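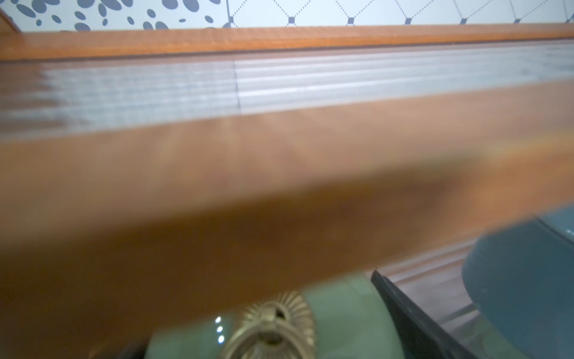 腕部相机画面：绿釉器物上的黄铜狮头和衔环

Olau 双臂理货数据集

最后更新：2026年3月15日

Olau 收的是双臂机器人在桌面上做家务和小店杂活的遥操作记录：把罐子放上架、从架上取下来、按颜色分开、挪开挡路的东西、把歪了的摆正。v0.3 共 1076 条轨迹，42 个任务变体，7 名操作员录制。数据由 Ceswood 实验室采集，Pal 是我们随数据放出的基线策略，Astari 是回放和标注用的小工具，三个名字在仓库里到处都是，先在这里交代一下。

我们想回答的问题很朴素：机器现在到底能不能帮人收拾一个架子？目前的答案是“一部分能，而且比去年好太多了”。去年 4 月第一次跑上架任务的时候，Pal 连罐子顶上的环都对不准，夹爪在上方来回蹭，看得人着急。现在单个罐子从桌面到架子，大多数时候一气呵成，第一次看到它自己松手、退开、去找下一个，屋里几个人都喊出来了！但架子上层靠里的位置还是难，两只手要同时让路的时候更难，后面会细说。

任务

场景里总有一个两层的架子和若干罐子，罐子的颜色、位置和数量每次都变。任务分三组。

上架：把桌上的罐子逐个放到指定层。指令写成自然语言，例如“把浅蓝灰色的放下层”。

取用：从架上或架下取出指定的一个，放到桌面前部，其余的不许碰倒。

归整：桌面先弄乱，再恢复成排。这一组最接近真正的家务，也是操作员之间差异最大的一组，有人先把所有罐子推到一边再排，有人一个一个就地调。两种做法我们都留着，没有强行统一。
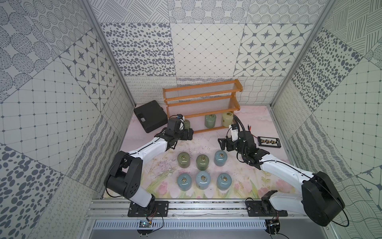
固定相机画面：双臂、两层架，前方六只陶瓷罐排成两行

罐子为什么选釉面的？因为家里的东西就是会反光的。早期我们用过哑光的塑料块，策略学得飞快，换成真正的器皿立刻露馅。釉面高光会随着手腕移动跑来跑去，对腕部视觉来说是实打实的麻烦，也正好是想测的东西。墙面上的花纹同理，圆点、菱格、星形混着来，逼模型别把背景当路标。架子的层面是一根根透明亚克力细杆，深度估计在这里经常出错，欢迎做透明物体感知的朋友拿去折腾。

桌上除了目标物，还会有一些无关的东西，比如黑色手提箱、红黑表笔、装小零件的托盘。它们不在指令里，策略应当绕开。Pal 绕手提箱绕得不错，对表笔这种又细又软的东西就经常视而不见。

每条轨迹里有什么

观测：两路腕部相机，一路固定相机，图像按时间戳对齐。
本体：双臂关节角、关节速度、夹爪开合。
动作：目标关节角和夹爪指令，和本体状态同频。
语言：一句总指令，外加分段的子任务说明。
标签：成功、部分成功、失败，以及失败原因的自由文本。

腕部画面里经常有一大片虚掉的近景，横在镜头前面挡住好大一块。这样的帧没有剔除，也不打算剔除，手伸进架子周围干活就是会这样，训练时请自己决定要不要做遮挡增强。Vivek Singhal 试过把遮挡严重的帧降权，上架组涨了一点，取用组反而掉了，实验记录在 notes/occlusion.md，结论还不稳，有兴趣的请接着做。

目录

data/episodes 每条轨迹一个文件夹
data/splits 训练、验证、测试划分
meta/tasks.json 任务变体和指令模板
meta/operators.json 操作员编号，不含个人信息
notes 各种实验笔记，写得比较随意
astari 标注与回放工具

划分是按任务变体切的，同一个变体不会同时出现在训练和测试里。如果你看到自己的分数高得离谱，先检查是不是用了随机划分，我们自己就犯过这个错，高兴了整整一个下午。

标注是怎么做的

操作员录完先自己打一次成功标签，再由另一个人在 Astari 里回放复核。两边意见不一致的交给 Bimla Vishwakarma 定。她写的判定细则在 notes/labels.md，建议用标签之前读一遍，尤其是“部分成功”那一节：罐子放上去了但压在架子边缘，算部分成功；放稳了但把旁边的碰歪，也算部分成功；掉下来一律算失败，哪怕掉下来又捡回去放好了。

语言子任务的分段边界是手工标的，误差比图像时间戳大得多，不适合拿来做精细的时序评测。

现在的机器做到哪一步

单臂、单个罐子、下层：可以放心让它做。
单臂、上层靠外：大多可以，偶尔放手时还没落稳。
上层靠里：时好时坏，和架子的朝向关系很大。
双臂配合，一手挪开一手放：能看到成功的例子，还谈不上可靠。
整桌归整：慢。人随手就收完的一桌，机器要反复确认，中间一旦碰歪一个，常常会忘了前面排到哪里。

最让我们兴奋的是纠错。v0.3 新增了一批专门录的“抓偏了再来”的片段，加进训练以后，Pal 第一次抓空时会抬起来重新对准，以前它会捏着空气一路走到架子跟前，郑重其事地松开。只加了这么点数据，行为就变得这么像样，我们很想知道换成别的模型会怎样，跑了请一定告诉我们！

已知问题

早期录制的一部分轨迹，右臂夹爪的开合值有零点偏移，加载时会自动修正，要原始值请关掉 fix_gripper。
颜色指令里“绿色”和“橄榄绿”混用过，meta/tasks.json 里做了合并，原句保留在 raw_text 字段。
固定相机中途重新标定过，不同批次的外参不同，请读每个文件夹里的标定文件，不要全局写死。
罐子的种类还是太少，碗、杯子、软包装都没有。在这套数据上表现好，不等于进了真正的厨房也行。
没有力觉数据。

适合和不适合的用途

适合做模仿学习、语言条件策略、遮挡和反光条件下的感知研究。不适合直接用来评估机器人和人同处时的安全性，录制时工作区里没有人参与任务，相关情况完全没有覆盖。

参与

想补任务变体的，先开一个 issue 写清楚初始摆放、指令和成功条件，再动手录。格式转换脚本在 astari/convert，常见的几种都能进，转完跑一遍 check_episode，报错信息尽量写成了人话。标签有疑问的请附上轨迹编号，Bimla 会去回放。下一版打算加带盖容器的开合，录制脚本已经写好了，失败率高得惊人，录起来倒是特别有意思。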